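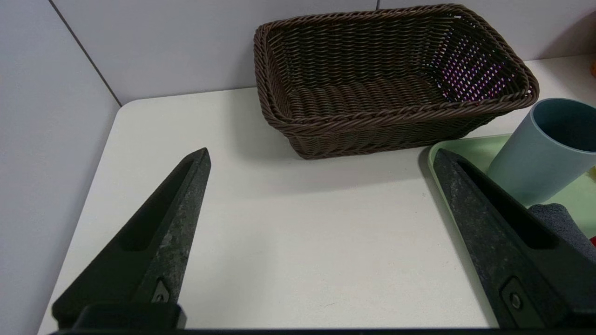 Basket depth noise and place planning

lowri_p
Wrist cam view attached. The planner is Vurnum, perception is our own node on top of Eze. Picking off the green tray is fine. Placing into the brown wicker basket is where I lose time. The rim segments well, but the far wall comes back full of holes in the depth, so the collision mesh has gaps and Vurnum happily plans a finger through the weave. Out of 166 place attempts it clipped the basket 5 times. Has anyone got a filter that copes with woven stuff?

trorstead_dan
What voxel size? At 3 mm you will get every gap in the weave. Go coarser and the holes close up.

lowri_p
3 mm, yes. I tried coarser and then it won't plan between the cup and the end of the basket. They sit close together and I need that corridor.

sawsan.awad
I wouldn't filter at all. You know what the basket is. Fit a box with sloped sides to the rim, hand that to the planner as the collision object and throw away the points inside it. We did this at Zavorell for wire trays and wicker is no harder.

gearbox_kel
Disagree with that one. A wicker basket isn't rigid and the sides bow when something heavy goes in. Your fitted model will be wrong by the third item.

sawsan.awad
Pad it. The sides bow by less than the padding I'd use anyway.

gearbox_kel
On an empty basket, sure. Lowri's is empty in that view. Fill it with tins and get back to me.

trorstead_dan
Also look at the light specks on the right inner wall, the pinkish ones coming through the gaps. I'd mask those before you blame the voxel size.

lowri_p
Will try the mask tonight. Are the fingers in your self-filter, Dan? Mine take up a good chunk of the lower half and I'm still getting stray points along the inner slots.

trorstead_dan
Yes, with the link meshes inflated a bit. Check the cloud is stamped at capture and not at publish - if it's late the filter trails behind the arm and leaves a ghost.

lowri_p
It was stamped at publish. Fixed that and the strays are gone. Still got holes in the far wall, so I'm doing Sawsan's rim fit next. Cloud is capped at 3,000 points after downsampling, is that enough for the fit?

sawsan.awad
Plenty for a rim. Crop to the tabletop first or it will grab the tray edge.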